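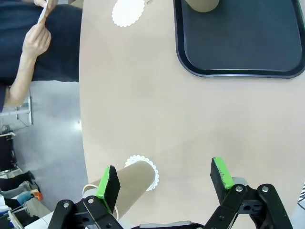
Cardboard tubes, paper doilies and a navy tray on an oval table.

Afternoon naps and night sleep in older adults: first results from the Kokport study

July 2019

Readers who have followed this newsletter for a while will remember the call for participants we ran for the Kokport sleep study. The first set of results is now out, and several of you have written to ask what they say. A summary follows, with a few notes on what the study can and can't tell us.

The question was a simple one. Many people over 60 take a nap in the afternoon, and many of them have been told at some point to stop because it will ruin their sleep at night. The advice is common, but the research behind it is mixed. Some earlier studies found that nappers slept worse at night. Others found no difference, and a few found that people who napped for a short time felt better in the evening and slept the same as everyone else.

The Kokport team signed up 1,260 adults between the ages of 60 and 84. All of them lived at home. People with sleep apnea, people who worked night shifts and people taking prescription sleeping pills were left out. Each participant wore a wrist monitor day and night and filled in a short paper diary every morning. The diary asked when they went to bed, how long they thought it took to fall asleep, how often they woke up, and whether they had napped the day before.

Participants were followed for 13 weeks. Of the full group, 528 napped on at least three days in a typical week. The researchers called these people regular nappers and compared them with the rest. They also split the regular nappers by how long they slept in the daytime and by what time the nap ended.

Length turned out to matter more than whether a person napped at all. Those whose naps lasted half an hour or less fell asleep at night as quickly as people who did not nap, and they woke up no more often. Those who napped longer than an hour took more time to fall asleep and spent more of the night awake. People in between had results in between, with a lot of variation from one person to the next.

Timing had an effect as well. Naps that ended before 3 in the afternoon had little connection with sleep that night. Naps that ended after 5 were linked with a later bedtime and a lighter first part of the night, even when the nap was short. Dozing off in front of the television in the evening counted as a nap in this study, and many participants did not write it down. The wrist monitors picked up a good number of evening dozes that never appeared in the diaries.

Mood and alertness were measured with a short set of questions in weeks one, six and 13. Short nappers reported slightly better alertness in the late afternoon. There was no difference in mood between the groups. Blood pressure was taken at the start and the end, but those figures have not been published yet and are expected in a second paper.

A few cautions. This was an observational study. Participants were not told to nap or to stop napping, so it can't show that long naps cause poor sleep. It is just as possible that people who sleep badly at night are tired the next day and nap longer to make up for it. Pain, certain medicines and low mood can also lead to both. The authors say this plainly in the paper and have asked for funding for a trial in which people would be assigned to different nap schedules.

Wrist monitors have limits too. They record movement, and a person lying still with a book can look like a person asleep. The team checked the monitors against overnight lab recordings in a small group of 48 participants and found that the monitors counted too much sleep in the daytime and were closer to the mark at night.

The group was also not a cross section of the country. Most participants were retired, most were in fairly good health, and nearly all lived within driving distance of the two clinics, Kokport and Staniforth. Results for people with serious illness, or for those living in care homes, could be quite different.

What to take from it

If you nap and sleep well at night, there is nothing in these results that suggests you should stop. If you nap and sleep badly, it may be worth trying a shorter nap, earlier in the day, for two or three weeks. Set an alarm for 30 minutes. Keep a note of when you go to bed and how you slept, so that you have something to compare.

A sudden increase in daytime sleepiness is a different matter and should be mentioned to your doctor. So should loud snoring, gasping during sleep, or falling asleep while driving or in the middle of a conversation. Do not stop or change a prescribed medicine on your own, even if you think it is making you drowsy.

Copies of the diary sheet used in the study are available at the front desk of the Staniforth clinic. One sheet covers one week. A large print version can be requested.

Also in sleep news

The Lerkitz evening talk on sleep and hearing loss, postponed in June, has been moved to the fall. Tickets already booked will be honored on the new date. We will print the details as soon as the room is confirmed.

The Clulto health library has added a shelf of books on sleep, including two on insomnia after retirement and one on restless legs. Loans are for three weeks and can be renewed by phone.

Next issue: caffeine, tea and bedtime.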